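Tumelo Nel on tinned fish, his grandmother's pantry and the word "fresh"

14 June 2018
Shared 100 times | 2 comments

When I was a child, canned fish was for me the food of the days before salary. My mother opened it with a face, and we ate it with the same face. So I must admit that I arrived to my meeting with Tumelo Nel with some prejudice in the bag. He has written a small cookbook, Pestirley, in which almost every recipe begins with a can opener, and he cooks from it in a lunch place called Firkari, near the old fish market in Ondau.

He is a tall man who speaks slowly and stands up often to look at a pot. We sat at the table nearest the kitchen. Before I could ask my first question he put a plate in front of me: toast, butter, mackerel, thin onion, a lot of black pepper.

"Eat first," he said. "If you ask me before you eat, you will ask me why it is not fresh."

It was exactly the question I had prepared.

Nel grew up in his grandmother's house, far from the sea. The nearest shop received a truck when the road allowed it, and in January, when there was rain, the road often did not allow it. The pantry had a shelf for pilchards in tomato sauce, and the children knew that the cans from the back were to be taken last.

"She fried them in a crust of maize meal," he told me. "She took out the bones with a teaspoon, very patient, and then my uncle complained that the bones are the best part. He was right, I think. They are soft like chalk. But I didn't eat a bone until I was a grown man."

He did not plan to become a cook. He kept the accounts for a boat company, and through this work he first visited a cannery, Ingvarsson, which buys part of its herring from the boats in Ondau. He expected something dark. He had read, like many of us, the old stories about what goes into the machine.

"I waited for the terrible room," he said. "Every door, I thought, now comes the terrible room. And it was women and men in rubber boots putting fish in a can by hand, with the tails all to one side. One lady was angry with another lady about the tails. I understood that these people have standards."

I asked if he is not a little naive. A visitor is shown what a visitor is allowed to see. He thought about it while he buttered another toast.

"Yes, it's possible," he said. "I don't say to trust every can. I say, read it. If there is fish, oil and salt, I know what I am eating. On many fish counters I don't know when the fish died, or where, or how many times it was frozen. But it lies on ice with a lemon, so we call it fresh and we feel clean."

The first printing of the book was 300 copies, which he carried himself to the bookshops by bicycle. Until now it has sold 3374. The number he knows by heart, and he was a bit ashamed to know it. The letters he receives are mostly from older people who want to tell him what they ate in hard years. Some of them are offended. One man wrote that he had worked all his life so that his children would never need to eat sardines from a can, and now they pay for it in a restaurant.

"I answered him," said Nel. "I wrote that I am sorry, and that he can come and eat something else. We have also soup." 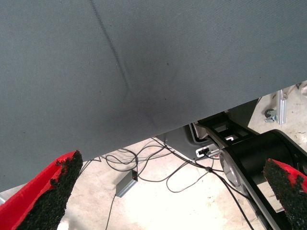 A crease in gray cloth.

About the cooking itself he is strict. He does not like when people hide canned fish under cheese or drown it in a pasta. The oil should be used, not poured in the sink. With warm potatoes he mixes it with mustard and a spoon of vinegar, and the fish goes on top only when the plate is already on the table. Tuna he almost doesn't touch. "It is dry and it is proud," he said, and refused to explain this further.

There is one recipe in Pestirley that I wanted to discuss, the sardine dumplings on page 100. I have tried it at home 2 times and both times the dumplings opened in the water. Nel took the book from my hands and read the page with his finger under the lines, as if another person had written it.

"The dough must rest longer," he said finally. "I wrote half an hour. Make it one hour. And your water is boiling too hard, I am sure of it — everybody's water is boiling too hard."

By then the lunch guests had started to come in. A woman with a shopping bag asked if there was still herring, and he stood up to look. I finished the toast, and then, as he was not looking, I also finished his. On the way to the train I bought a can of mackerel in the station shop. I read the label: mackerel, rapeseed oil, salt. At home I put it on the shelf, behind the others.

2 comments | Share | Save for later

Related
Why my bread is better in winter
A morning with the pickle makers of Ondau
Pea soup, thick or thin?
What to do with too much cabbage

Receive our food stories by e-mail. You can unsubscribe at any time.

This site uses cookies. By continuing to read, you agree to our use of them.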